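Sealing marble tile in a hallway, worth it or not?

Home & Reno Forum > Floors and Tiling

gunwood_deb
Posts: 599
Hi all, long time lurker on the tiling board, mostly a painter (walls, not art!). We moved into a place on the Gunwood side of Grorkivthorpe in October and the front hall is all polished stone, very swirly, greys and creams with a bit of orangey beige through it. I love the colour. What I don't love is the dull patch by the door where the last people had a mat down for who knows how long. I've mopped it, I've buffed it with a towel on my hands and knees, and it still looks like someone breathed on it.

The fellow at Skolley Flooring quoted me $3,496 to hone, repolish and seal the lot. Is that normal?? My husband says buy a bottle of sealer and be done with it.

tilerat
Posts: 5
Sealer won't fix a dull patch. That's etching, probably from the wrong cleaner. Vinegar is the usual culprit.

gunwood_deb
Oh no. I have definitely used vinegar. My mum puts vinegar on everything.

tilerat
Well, stop! Stone is calcium, vinegar is acid. pH neutral cleaner and a damp mop from now on.

MohitSachdeva
Moderator
Mohit Sachdeva here, I did floors with my uncle for 21 years before my knees packed it in. Tilerat's right about the vinegar but let's not call everything "stone is calcium". Granite will mostly shrug it off. Marble, limestone and travertine won't. Deb, find an offcut or a spot under the radiator and put one drop of lemon juice on it for a minute, then wipe. If it goes dull you've got your answer.

gunwood_deb
Did the lemon thing in the closet where the boots live. Dull as dishwater! So it's marble, or near enough. 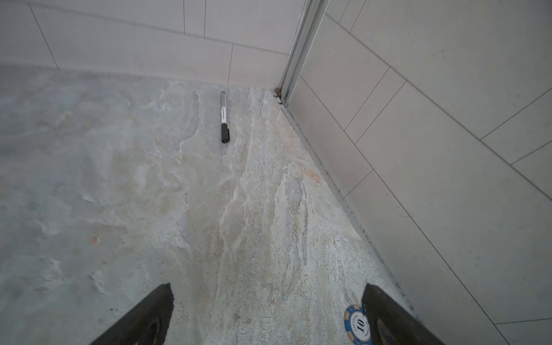 Anyway, I went back to the quote, and it turns out most of the money is for the honing and they'd do the whole floor even though it's only the doorway that bugs me. I asked if they could do just the one area and he said it would "read as a patch", meaning the sheen wouldn't match. Is he having me on? The hall isn't huge and I'd rather put the money toward the stairs, which are a whole other thread (carpet, stapled, so many staples).

thakur_lane
He's not having you on. We had a firm do just the bit in front of the kitchen sink when we lived over on Thakur Lane and I could see the line every single morning when the sun came in. Drove me up the wall. Do all of it or leave it.

tilerat
Disagree. Marble polishing powder, a felt pad on a drill, go slow with plenty of water and feather it out past the edge. I've done it in my own bathroom and you'd never find it.

thakur_lane
A bathroom has one little window. A front hall has daylight coming in low across the floor. Not the same job at all.

tilerat
Fair, but it's a lot cheaper to try first. Worst case she calls Skolley anyway.

MohitSachdeva
Moderator
Worst case she burns a swirl into it and Skolley charges extra to take it out, I've been the guy who had to go fix those. If you try it, Deb, practise in the boot closet on that lemon spot. And get a second quote. You want the honing and the sealing priced on separate lines, and ask which sealer. A penetrating one, please, none of that shiny topical stuff that peels.

gunwood_deb
OK, powder ordered, and a second fellow is coming Tuesday to have a look. Husband has been told the bottle of sealer is going back to the store. He's sulking in the garage.

thakur_lane
Let us know what the second one says. And put a mat down that breathes this time, the rubber-backed ones are terrible for it.

gunwood_deb
Ours is rubber-backed. Of course it is.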